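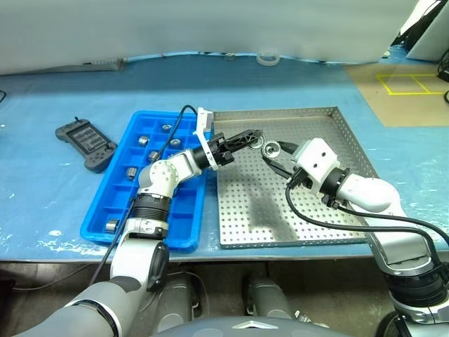 Figure 4. Blue compartment tray with small silver metal parts, beside a perforated steel tray; robot arm on either side.

Filed under: Popular Music Studies > Live Performance

4.2 The encore as a scheduled event

Everyone in a club knows the band is coming back. The house lights stay down, the guitars are still humming against their amps, and the printed set list taped to the monitor has a line drawn across it with two more titles underneath. Still, the crowd shouts as if the matter were open. Earlier writing on the encore (Pellegrini and Marchal, among others) treats this as a kind of bargaining between stage and floor. Our recordings suggest a rather one-sided bargain.

We logged 220 headline sets by synthpop and guitar acts in rooms holding 1000 people or fewer. For each set we noted when the band left the stage, when it returned, and how loud the room was in between. We also asked for the set list, and most tour managers handed it over with the look of someone being asked for a used napkin. Where the list had been lost, walked on or claimed by a fan in the front row, the set was left out of the planned-encore comparison but kept in the timing data.

Loudness had very little to do with whether an encore took place. Bands returned to near silence at the Sikthorpe shows, where much of the room had already formed a line for coats, and they played the two songs printed on the sheet, in order. At the other end, one trio on the Clukimano bill drew the loudest response in our data and did not come back at all. Their singer, interviewed afterward by Ada Amato, explained that the dressing room was up a flight of stairs.

The stairs deserve more attention than we first gave them. In venues with a dressing room on another floor, bands tended to wait in the wings, often next to the mop sink, and the gap was short. Where a proper room lay close to the stage, the gap stretched. The longest one we recorded ran to 15 minutes and involved a sandwich.

What the audience did with the gap varied more than what the band did. Stamping was common on wooden floors and rare on concrete. Chanting of the band's name depended heavily on the name; two syllables did well, and acts with punctuation in theirs were mostly met with general whooping. Concetta Valentini has argued that the hit is held back to reward the faithful. In our set lists the hit was just as often played last before the break, and the encore was given over to a cover and something from the new record, a reward of a sterner sort.

We make no claim for larger halls, where curfews and union breaks may shape the pause more than mop sinks do.

Contact the editors | Back to top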